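# Why Does a Little Box Need a Lid That Fits?

I have a drawer at home full of little boxes. Some held earbuds, one held a watch, and one held a pen I lost back in September. The pen is gone but I kept the box, because I really, really like the way the lid goes on. Have you ever noticed that? You set the lid on top, let go, and it sinks down all by itself with a tiny *fffff* sound. I could do it all day!

So let's talk about small boxes and how they work. You'll want one next to you while you read (ask first if it's somebody's jewelry box).

## The tray and the lid

Most gift-type boxes have two main parts. The bottom part is the tray, and it holds the thing. The top part is the lid. Lots of them have a lining too, a kind of inside coat that can be a whole different color from the outside. A black tray with a white lining is one of my favorites, since whatever you drop in there shows up right away.

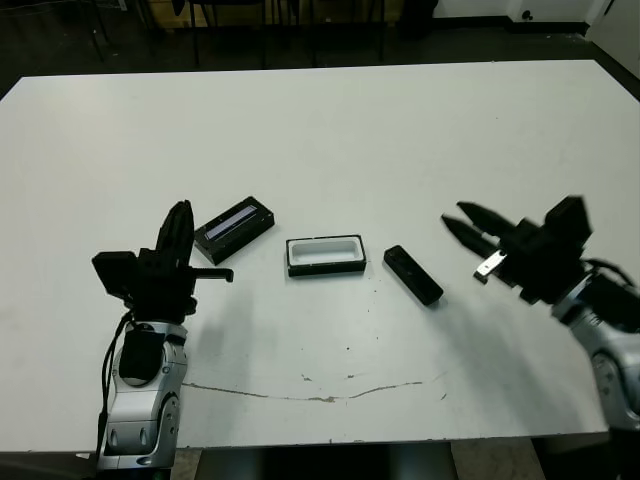
But why do the corners have to be round, one reader wanted to know, when square ones would hold more stuff? Great question! A square corner does give you a teeny bit more room. A round one is easier to wipe clean, though, and crumbs don't get stuck in it. Try getting glitter out of a square corner sometime. I'm still finding mine.

## Where does the *fffff* come from?

Air! An empty box isn't empty at all. It's full of air, and when the lid slides down over the tray, some of that air has to get out of the way. If the gap between the lid and the tray is very thin, the air can only sneak out slowly, so the lid sinks slowly too. If the gap is wide, the air rushes out and the lid just goes *clunk*.

You can feel this with your hand. Hold your fingers close to the edge while a snug lid goes down — there's a little puff of wind.

## Line it up first

Here's the trick to closing a small box. Turn the lid so its long side matches the tray's long side *before* you lower it. If it's crooked, even a tiny bit, one corner catches and the other one sticks up. Pushing harder won't help. Lift it off, turn it, and try again.

Small boxes are fussier than big ones. On a shoebox you can be off by the width of a pencil and wiggle it into place. With a box that fits in your palm, there's hardly any room to be wrong. 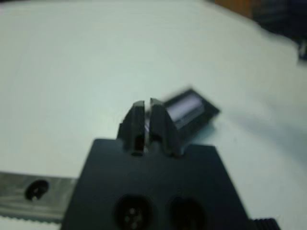
My lid always pops back up on one side, wrote another reader, and I swear it's the right lid! It may well be. Look inside first, because something could be sitting too high, like a folded paper or a bit of lining that has come unstuck. Then try turning the lid halfway around. Some lids only like to go on one way — my old watch box is like that, so I put a pencil dot on the edge of both parts and now I match up the dots.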